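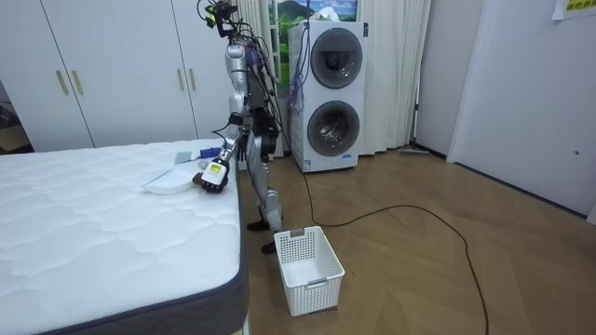
*Last changed: March, 4:10 pm, by me (tidied the dye notes, left the rest)*

Indigo vat, second try. Kristof Cuypers gave me the rest of his Bemen powder, so I finally mixed the vat the way he does it at Zitby, with fructose and lime. Started at 9:30 and the smell was already a lot nicer than the old hydro vat!

Weighed out 300 g of cotton yarn in skeins, scoured it with soda ash, rinsed until I got bored. I wanted the vat at 50 C but the hot plate by the window runs wild, and it crept up to 70 before I caught it. Pulled the pot off and let it sit with the lid on (coffee).

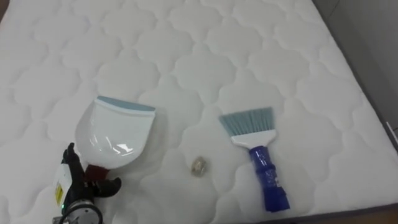 By the time I got back it had a coppery skin on top and the liquid underneath was a nice murky yellow-green, so I figured no harm done. pH strip said 11. I skimmed the flower into a jar and lowered the first skein in slowly, no splashing, five minutes by the clock. Came up green, went blue in the air while I stood there grinning at it.

Second and third dips went darker. The Verhoeven cotton takes it more evenly than the Harkby stuff, which still has pale spots where the ties were. My fault, I think, I tied those way too tight. Looser figure eights next time.
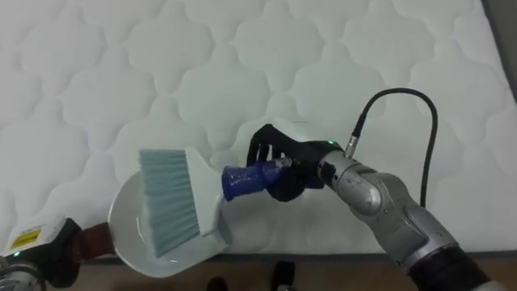

*White quilted mattress, wooden floor.*

Gönül Aksoy came by and rubbed a dry skein on a white rag. Some blue came off, more than I'd like. She thinks I'm rushing the rinse and wants a vinegar soak before the final wash. Will try it on skein 2 and leave the others alone so we can compare.

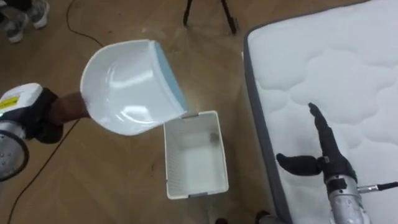 **How long should a skein air between dips?**

Fifteen minutes at least, or until there's no green left anywhere, including inside the ties.

To do: order more lime, fix the hot plate dial, write up swatch 867 for the binder.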